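Como preparar a célula de dois braços para a triagem em caixas

Imprimir | Enviar por e-mail

Este guia serve para a célula Andico do laboratório de Burndale, depois de uma mudança de garra ou quando a mesa foi deslocada. O trabalho leva uma manhã. Antes de começar, leia a folha de segurança e confirme que o botão de emergência está ao seu alcance. 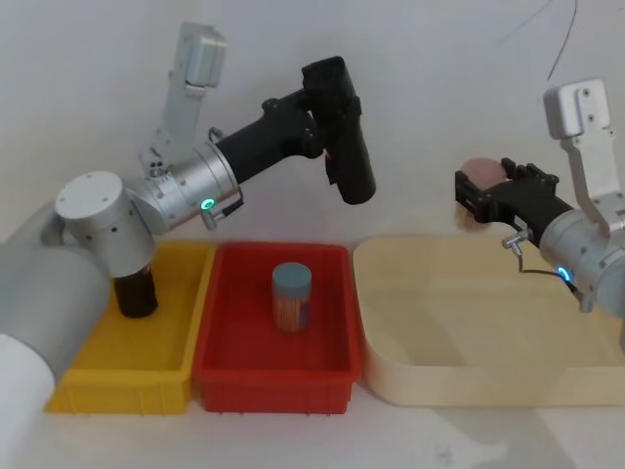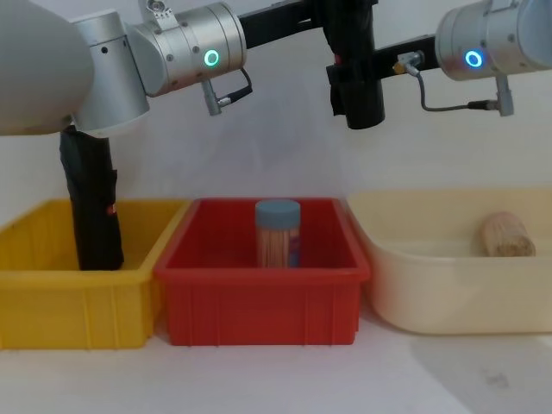 A caixa vermelha fica entre a amarela e o recipiente grande de cor creme.

1. Posição das caixas

Encoste as caixas uma à outra, com os lados compridos paralelos. Meça da base do braço esquerdo até à borda da caixa amarela: devem ser 409 mm. Se a medida não está certa, mova a caixa e nunca a base.

2. Garras e cabos

– Aperte os parafusos da flange em cruz, com a chave Postma.
– Verifique se o cabo fino junto ao punho tem folga suficiente para a rotação completa.
– Leve cada braço, em modo manual, até 263 mm acima da mesa e grave este ponto como altura de espera.

3. Teste lento

Corra o programa 16 a baixa velocidade, primeiro com um braço só. O segundo braço deve esperar na sua altura – se descer antes do tempo, pare e grave outra vez o ponto. Só depois teste os dois juntos.

Anote os valores no caderno da célula. A próxima lubrificação faz-se às 1.650 horas, com a massa Brornier.

Comentários (3)

tornoemeio: A chave tem de ser a curta? A comprida não me cabe atrás do punho.

Resposta do autor: Sim, a curta. Vou corrigir o texto em agosto.

mecatronica_b: No passo 3 convém apagar antes os pontos antigos, perdi uma hora com isso.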